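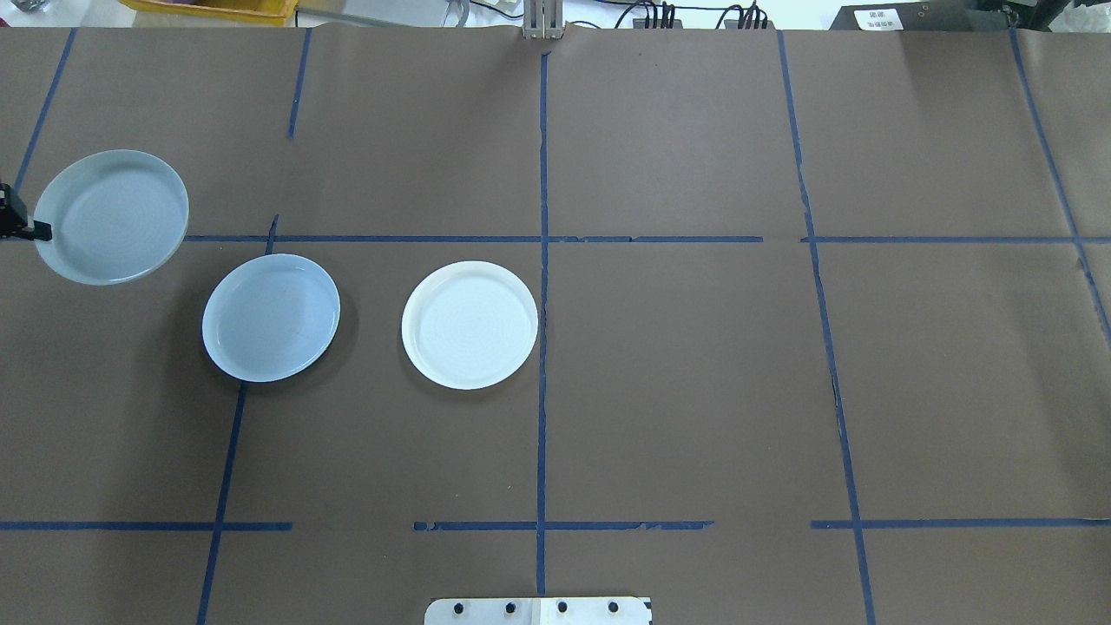
Blue plate in the gripper, second blue plate and a white one on the paper, taped grid underneath.

Bolton Bench Cover Kit: review after two sheets

By Neusa Barros
October 3, 2023

The Bolton kit is a roll of heavy brown kraft paper, a wall-mount cutter bar, three rolls of blue painter's tape and a plastic squeegee. It costs $90. I bought it for the single-arm tabletop cell I look after, which handles dinner plates and shallow dishes all day. The cell had a rubber mat on it before that, and for a while a bare tabletop. I have now run the kit through one full sheet and most of a second.

Short version: the paper is good, the cutter is good, the tape is ordinary and I would buy it separately next time.

What the old surface did wrong

The rubber mat came with the bench. It was a dark gray mat with a fine texture and it gripped plates too well. If the fingers came in a little low they pushed the plate instead of sliding under the rim, and on rubber the plate would not move, so the force went into the fingers. I replaced two sets of finger pads in a month. The mat also could not be taped. Painter's tape lifted off it within an hour.

The bare top had the opposite problem. Plates skated, and the shine off the surface bothered the overhead camera enough that pale dishes were missed on some mornings, depending on the blinds.

Paper sits between the two. A plate will slide when it is pushed and stays where it is set down. It is matte, it is a flat mid-brown, and both pale blue and white dishes show up well on it. I did not have to retune anything on the vision side apart from a new background capture.

Putting down a sheet

Bolton's leaflet says one person can do it in 15 minutes. My first one took 90, most of it because I tried to do it with the arm parked over the table. Don't do that. Send the arm to its service position, lock out the power, and clear the whole top first.

The order I use now:

Take up the old sheet and wipe the table with a dry cloth, then a damp one. Let it dry completely. Any moisture will cockle the paper within the hour.

Cut the new sheet a hand's width longer than you need. The roll has a strong curl, and the leaflet does not mention it. I unroll the piece on the floor upside down and leave it under some weights overnight.

Lay it from the robot's base outward. At the base you need a cutout for the mounting plate. Make it from a template. I traced ours onto cardboard once and have kept the cardboard. Leave a small clearance so the paper does not ride up on the metal and you can still get a wrench on the bolts without tearing anything.

Squeegee from the middle toward the edges. You will not get every crease out. Ours still has a few shallow wrinkles and they have made no difference to picking. A ridge you can catch with a fingernail is another matter, and I would pull the sheet and start over.

Tape the perimeter last, after the paper has had time to relax.

The cutter bar

This is the best part of the kit. It mounts with four screws, the blade is serrated and recessed, and it cuts straight across without a knife. The spindle has enough drag that the roll does not run away from you. I have no complaints after a few weeks except that the end caps are a friction fit and one fell off the day I hung it. A wrap of tape fixed that.

The tape

We divide the table into a rough grid so that whoever is loading plates can put them back in the same cells, and so that when I write "upper left, right on the line" in the log, someone else can find it. The grid is for people. The robot does not use it for location, and I would not recommend tape for that purpose, since mine is never straight. I lay it by hand and eye, and the long lines wander a little. The cells end up different sizes. Nothing depends on it.

Bolton's tape goes down easily and shows up clearly against the brown. It does not hold up. The cross lines nearest the base wore first, with ragged edges and bits missing, because that is where plates get dragged. The adhesive is also strong enough to take the face off the paper if you try to reposition a strip after a day, so a strip laid wrong stays wrong until the next sheet.

I swapped to a roll of Alent tape for part of the second sheet. It costs a little more and the backing is thinner, which matters when a rim catches an edge. It is holding better so far. One habit that helps with either brand: stop the strip short at a crossing and start a new piece on the other side. Two layers of tape make a step, and a shallow dish sitting across a step will rock when the fingers close.

How long a sheet lasts

I logged picks on both sheets. The first was retired at 786, when a soft patch in front of the base started to pill and leave fibers on the finger pads. I had put that sheet down badly, with a bubble in that spot. The second is at 1251 as I write this and has scuffs and a few dark marks, but it is still flat where it counts. I expect to change it next week.

I check three things at the start of a shift: loose tape ends, lifted paper along the edges, and fibers on the pads. It takes a couple of minutes. Loose tape ends are the most common and I trim them. Pressing them back down does not last.

Effect on the gripper

Our fingers are short and black, with replaceable Tovura pads on the inside face. They take a plate by the rim from the side and tilt it up. On the rubber mat the approach height had to be set very carefully. On paper I have dropped the approach slightly so the lower edge of the finger just brushes the surface, and the paper gives enough for that. Pad life is better. I am still on the set I fitted with the first sheet.

You do need to redo the table height after every change. The paper is thin, but between the sheet and whatever was on the table before, it was enough to throw off my first grasps. I touch off at the four corners and the center, and take the highest reading. If one corner reads well above the others there is a bubble under it.

Two warnings. Paper dust is real. It collects in the gap at the mounting plate, and I vacuum there when I change a sheet. And this is no good for wet work. If your dishes come to the cell straight out of a washer, stay with a mat.

Compared with the other options

I looked at two alternatives. The Ugwu surface film is a matte vinyl sold in precut sheets. It wipes clean, it takes tape and removes without tearing, and a single sheet costs $40. It would probably outlast several pieces of paper. I tried one sample and sent it back because it had enough sheen to put a bright spot under our lights. In a cell with softer lighting it might be the better purchase.

The other option is plain contractor's paper from a hardware store and a pair of scissors. The paper I tried was lighter and tore at the base cutout in the first day. A heavier grade might do fine. If you already have a way of cutting straight, the main reason to buy the Bolton kit goes away.

Good points
Matte, even surface that pale dishes stand out on
Cutter bar works well and cuts square
Plates slide under load and stay put otherwise
Cheap to replace once you have the bar

Bad points
Strong curl off the roll
Tape wears fast and tears the paper if moved
Instructions skip the height check entirely
Not for wet dishes

Rating: 4 out of 5. Refill rolls are sold without the bar and tape, and I have ordered one.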